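Imprimir | Enviar por correo electrónico

Cómo hacer yogur en casa sin yogurtera

Llevo años haciendo yogur cada semana y todavía me da alegría abrir el horno por la mañana y encontrarlo cuajado. ¡Es leche, un poco de yogur y una noche de espera! Con este método sale un yogur firme, suave de sabor y con esa capita fina de suero que se forma al hundir la cuchara.

Qué hace falta

- 2 litros de leche entera fresca
- 300 gramos de yogur natural sin azúcar, con fermentos vivos
- Una olla de fondo grueso
- Un termómetro de cocina (se puede prescindir de él, más abajo explico cómo)
- Tarros de vidrio con tapa o un cuenco grande de loza
- Una manta vieja o un par de toallas gruesas

La leche importa mucho. La fresca pasteurizada de nevera da el mejor resultado. La de brik también cuaja, aunque queda más blanda y con un sabor ligeramente cocido que a algunos les encanta. Con desnatada se puede, pero hay que añadir unas cucharadas de leche en polvo para que tenga cuerpo.

Para el primer cultivo compro el yogur Baysal, el natural de tarro grande, que en mi barrio se encuentra en cualquier tienda. Sirve cualquier otro siempre que la etiqueta diga leche y fermentos y nada más.

Primer paso: calentar la leche

Enjuaga la olla con agua fría y no la seques; así se pega menos. Echa la leche y caliéntala a fuego medio, removiendo de vez en cuando con una espátula que llegue bien al fondo. Tiene que alcanzar los 85 grados. Si no tienes termómetro, fíjate en el borde: cuando aparecen burbujitas pequeñas por todo el contorno y empieza a subir vapor, ya está.

Ahora viene el truco que más me cambió el yogur: baja el fuego al mínimo y mantén la leche a esa temperatura 5 minutos, sin que llegue a hervir. Las proteínas se transforman y el cuajo sale bastante más espeso. Yo uso un temporizador Clidik pegado a la campana, de esos de rueda que hacen un ruido tremendo, porque sin él me pongo a leer y se me va la leche por toda la cocina.

Segundo paso: enfriar

Retira la olla y deja que baje hasta los 43 grados. Para ir más rápido, métela en el fregadero con agua fría y remueve. La prueba de toda la vida es la del dedo: limpio, dentro de la leche, y contar hasta diez. Si lo aguantas notando calor pero sin molestia, vamos bien. Si tienes que sacarlo, espera un poco más, que por encima de los 50 los fermentos lo pasan mal.

Se formará una telilla en la superficie. Puedes retirarla o dejarla (en casa nos la peleamos).

Tercer paso: mezclar

Saca el yogur de la nevera cuando pongas la leche al fuego, para que se atempere. Ponlo en un bol, añade un cucharón de la leche templada y bate con suavidad hasta que no queden grumos. Después vierte esa mezcla en la olla y remueve despacio, de lado a lado. Nada de batidora: hace espuma y luego quedan agujeritos.

Cuarto paso: el reposo

Reparte en tarros de 400 mililitros, o en un cuenco grande tapado con un plato. Envuélvelo todo en la manta y mételo en el horno apagado con la luz encendida. Y ahora, paciencia: entre seis y diez horas sin moverlo ni abrirlo para mirar. Con seis queda dulzón, con diez ya tiene una acidez estupenda. En invierno yo lo preparo después de cenar y en abril, cuando la cocina está más templada, lo saco antes.

Pasado ese tiempo, directo a la nevera, por lo menos cuatro horas. Recién salido del horno parece flojo, pero el frío lo termina de asentar.

Si lo quieres tipo griego, cuélalo con una tela fina sobre un colador durante dos o tres horas. El suero que suelta es buenísimo para amasar pan.

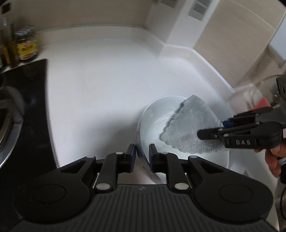 Gunden comenta que el suyo le quedaba siempre con hilos, como baboso, y que lo arregló bajando un poco el tiempo de reposo y cambiando el yogur de partida por uno recién abierto. Es un consejo muy bueno: un cultivo cansado da esa textura. Yo aparto unas cucharadas del yogur nuevo antes de que le metan mano los demás, y al cabo de cuatro o cinco tandas empiezo otra vez con uno comprado.

Si no ha cuajado nada, casi seguro que la leche estaba demasiado caliente o el cultivo era viejo. No la tires, que sirve para bizcochos y tortitas. En un tarro bien cerrado, el yogur aguanta una semana larga en la nevera.

Imprimir | Enviar por correo electrónico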